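4 Sorting and pairing plug adapters and chargers

This section applies to mixed stock returned to the Mallia accessories bench: power strips, cube sockets, travel adapters, charger heads and their leads. Complete it before any item is put into a Surden storage tray.

4.1 Laying out

1. Switch off and unplug every item at the wall before it comes to the bench.
2. Tip the contents of one tray on to the work surface. Do not mix trays.
3. Spread the items out until each adapter and charger can be picked up without dragging another with it.
4. Trace each cord from end to end. Do not pull on a cord that passes under a power strip; lift the strip first.
5. Move power strips away from the smaller adapters.

CAUTION: Do not handle any item with a cracked case, a bent pin or a bare conductor. Place it in the reject bin and record it on form 104.

The work surface at the start of step 3 holds cube sockets, chargers and strips in several colours, with cords still crossing.
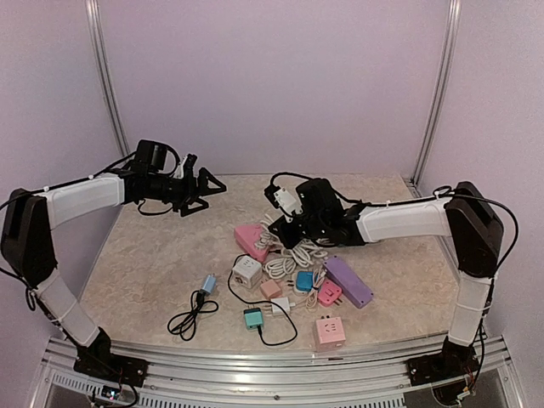 Does the colour of an adapter tell me its rating?
Colour is used for finding items quickly and has no bearing on the rating. Read the rating from the moulded or printed label on the item itself, and set aside anything with a label that cannot be read.

4.2 Coiling leads

1. Start at the plug end and form loops the width of a hand.
2. Let the lead follow its natural curve. Do not wind it tightly round the charger head.
3. Fasten the coil with one reusable tie. Leave the last short length free at the connector.
4. Put the coiled lead in the left compartment of the tray.

NOTE: Leads with a fixed charger stay with that charger and are not stored separately.

4.3 Pairing adapters

1. Take two adapters of the kinds listed together on the tray card.
2. Check the pins and socket openings of both for dust. Wipe with a dry cloth only.
3. Set them on the work surface side by side, with other items moved clear.
4. Compare both labels with the tray card. If either differs, return both to the unsorted tray.
5. Bag the pair and write the bin number on the bag. Bin numbers run from 1,000 to 1,055. 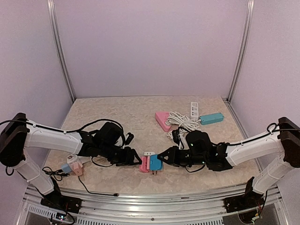 Fig. 22. Pink and blue adapters placed side by side.

CAUTION: Pairing is for storage only. Do not plug one adapter into another and do not connect a pair to the mains.

4.4 Closing the tray

1. Place power strips in the tray first, flat, with the sockets facing up.
2. Add cube sockets and bagged pairs.
3. Fit the lid without forcing it. If it will not close, move one power strip to a second tray and amend both cards.
4. Initial the card and pass it to Aiman Sembiring at the Nendberg store.

Mallia Accessories, Nendberg store | Returns bench guide, August issue | Back to top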